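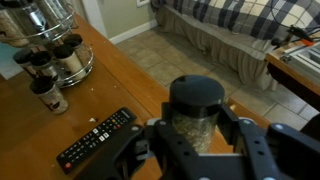

3.2 Storage of dried herbs in the home

The second part of the survey asked the households how they keep dried herbs after buying them. We received 668 answers from the two towns, Misen and Prorkstead. The questions covered the kind of container, the room where it is kept, and the time since it was opened. The wording of all questions is given in the appendix.

Most of the respondents keep their herbs in the kitchen, and a large part of them use a shelf or cupboard near the stove. This place is convenient during cooking, but it is also the warmest place in many kitchens. In Prorkstead, where the kitchens are smaller, the living room or the hallway was named more often. A container with clear walls lets the user see how much is left, but it also lets in the light — and light is one of the known causes of color loss in green herbs (see Figure 1).

Figure 1. Dried herbs in a clear jar with a dark gray plastic lid.

The age of the herbs was more difficult to establish. Many respondents did not remember when they opened the container, and few of them write the date on it. For this reason we made home visits to 44 households, always in April, and collected a small sample from each. The samples were put in paper bags and sent to the laboratory in Dradik, where the water content was measured within five days.

We must mention one limit of this method. The visited households had agreed to the visit in advance, and it is possible that some of them threw away their oldest herbs before we came. In seven households the herbs had been bought in the same week. We kept these samples in the main analysis, but we also report the results without them in Section 4.

Herbs that the households had dried themselves were recorded separately and are not treated in this section.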